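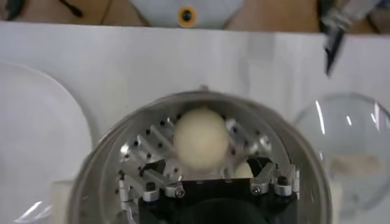
Plindier teleop group, minutes 13 Jul 2025

Present: Bernadette Horgan (chair), Kaczmarczyk, Budard (by phone, dropped out twice). Apologies from Hurdale office.

1. Last minutes. Taken as read. Spelling of Budard fixed.

2. Demo count. 1,396 kept out of 2,305 recorded. Most of the tossed ones are operator pauses, a few bad time stamps. Kaczmarczyk wants pauses trimmed, not binned. Agreed to try on one batch first.

3. Ball task. Ball in gripper, clear container, glass bowl next to it, white plate on the other side. Bernadette: fingers are tight inside the rim, operators tend to rush the lift. New rule, straight up till clear of the rim, then sideways. Glass still a worry for the wrist camera, reflections. Budard asked about swapping in a coloured bowl. No, keep the glass, Hurdale asked for it.

4. Hand guiding v remote. Long chat. Hand guiding quicker to learn but hands get in the veiw. Remote stays for anything with two arms. New people get 60 minutes practise before their demos count.

5. Leader arm. Left one still stiff at the elbow. Part on order, due August. Until then swap operators every 14 demos, sore wrists reported again.

6. Other. Label sheet has two columns called "end", Kaczmarczyk to fix. Whoever has the hex key set, bring it back pls.

Actions: KZ trim batch + label sheet. BH write up lift rule, send round. Budard chase elbow part.

Next meeting same time, small room.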